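Ticket 221: Wasserspender 2. Etage, Durchfluss fällt nach kurzer Zeit ab
Standort: Brisandale, Teeküche Nord
Gerät: Pisatside Untertischfilter mit Zapfhahn
Gemeldet von: Zdeňka Rusnák
Bearbeitung: Manikandan Hegde
Status: in Beobachtung

Fehlerbeschreibung
Guten Morgen, der Wasserspender in der Teeküche Nord gibt am Anfang normal Wasser, danach wird der Strahl immer dünner. Wenn ich eine Flasche füllen möchte, muss ich sehr lange warten. Wenn man den Hahn schließt und einige Minuten nicht benutzt, ist der Druck wieder da, aber nur für kurze Zeit. Der Geschmack ist unverändert. Das Problem besteht seit März, seit dem Filterwechsel, aber ich bin nicht sicher, ob es damit zusammenhängt.

Eintrag 1, 8:40 Uhr
Ich habe das Gerät angesehen. Das Eckventil unter der Spüle ist vollständig geöffnet. Der normale Wasserhahn daneben hat guten Druck, also liegt der Fehler nicht an der Hausleitung. Die Anzeige am Filterkopf leuchtet grün. Die Patrone habe ich herausgedreht und wieder eingesetzt, bis sie eingerastet ist. Keine Veränderung.

Eintrag 2, 9:15 Uhr
Ich habe den Schlauch zwischen Filterkopf und Zapfhahn gelöst und das Wasser direkt in einen Eimer laufen lassen. Der Durchfluss ist auch hier schwach. Damit sind Zapfhahn und Perlator nicht die Ursache. Es bleiben die Patrone, der Filterkopf und der Druckminderer von Jallbridge, der davor sitzt.

Eintrag 3, 10:05 Uhr
Patrone gegen eine neue aus dem Lager getauscht und nach Anleitung gespült. Danach war der Durchfluss für die erste Flasche gut, bei der zweiten wieder schwach. Die alte Patrone ist deshalb wahrscheinlich in Ordnung. Ich habe sie beschriftet und aufgehoben.

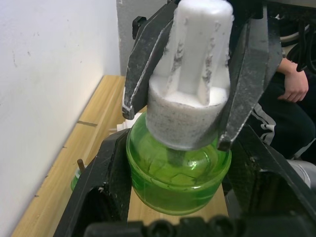
Ásdís Egilsson: Bitte den Druckminderer prüfen, bevor noch eine Patrone verbraucht wird. Bei uns im Südflügel war das kleine Sieb am Eingang verstopft, und das Verhalten war genau gleich: erst Druck, dann fast nichts. Das Sieb sieht man nur, wenn man die Überwurfmutter ganz abnimmt.

Eintrag 4, 11:30 Uhr
Danke für den Hinweis. Wasser abgestellt, Überwurfmutter abgenommen. Im Sieb waren Kalk und feine rostige Körner, ungefähr die Hälfte der Fläche war zu. Ich habe das Sieb in Zitronensäure gelegt und danach mit einer weichen Bürste gereinigt. Die Dichtung war hart und hatte einen Riss, ich habe sie ersetzt. Alles wieder montiert, dicht.

Eintrag 5, 13:10 Uhr
Test mit dem Messbecher: 7 Füllungen nacheinander, der Strahl bleibt gleich. Das Eckventil habe ich noch einmal mit einem trockenen Papiertuch kontrolliert, kein Tropfen.

Rückfrage von Zdeňka Rusnák, 14:20 Uhr
Vielen Dank, es läuft viel besser. Muss ich das Wasser jetzt zuerst wegschütten?

Antwort, 14:35 Uhr
Nein, ich habe nach der Montage schon lange genug gespült. Wenn es morgen früh trüb aus dem Hahn kommt, bitte kurz laufen lassen und mir hier schreiben.

Offen
Druckminderer in der Teeküche Süd ebenfalls kontrollieren (Bongani Maluleke). Ersatzdichtungen nachbestellen, im Lager ist nur noch eine.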